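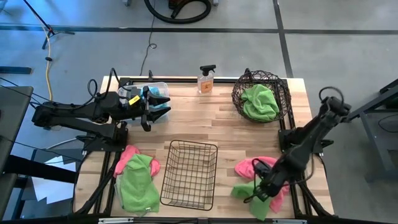
Table with cloths and storage bin

Home | About | Minutes | Contact | Back to list

Hurnis Residents' Association
Minutes of the October meeting, opened at 7:10 p.m.

1. Minutes of the last meeting
Accepted with one correction. The parking sign is on the Andberg side of the street, and the old minutes said the opposite side.

2. Money
The balance is $1,631. From this we must still pay $300 for the hall, which covers the winter months. One member asked why the hall costs more than last year. The chair explained that heating is now included in the price.

3. Footpath to Beaulieu
The lower part of the path is again under water after each strong rain. We received one offer for new gravel and a drain, for $3,000. The meeting found this too high for us alone. It was agreed to write to the town and ask if they will share the cost. The secretary will prepare the letter and show it to the chair before sending.
A member proposed to close the path until spring. There was a long discussion – many children use it for school – and the proposal was voted down.

4. Newsletter
The autumn newsletter was printed in 800 copies. Flivel Street did not receive any, and the remaining copies will be delivered there this week. Texts for the next one should be sent to the secretary in plain form, without columns.

5. Street lamps
Two lamps near the bus stop are still dark. They were reported in summer and we have no answer. The chair will telephone again.

6. Other matters
The question of dogs in the playground was moved to the next meeting, as the member who raised it was absent.
Members are asked to put back the chairs after use.

Closed at 8:45 p.m. Next meeting in November, same hall.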